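Six days without buying any packaging. The corner shop saw me coming and wrapped my lemon.

Parcel from Jillelex arrived: one pair of laces, three bags, a leaflet about forests.
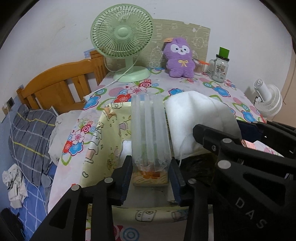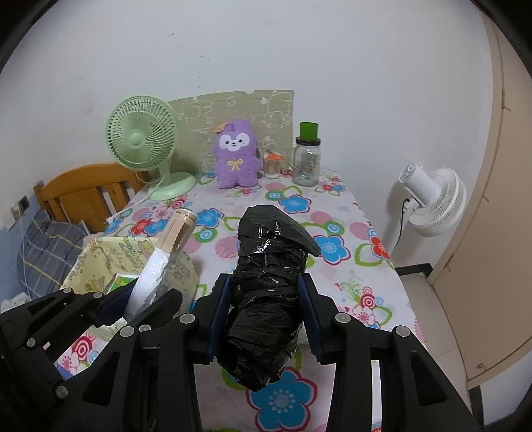 My council now takes 10 kinds of plastic, none of them the kind I own. Film is the worst of it. A clear bag round a few orange nibbles, or black plastic done up with shiny black tape: both go in the bin, says the Nirau helpline, after nearly 10 minutes of pan pipes.

Tomorrow: I try to return the leaflet.

Print this thread | E-mail this thread

Recent
My war with the Randano kettle
Sundaram Road bus, part two

Contact | Copyright | Back to top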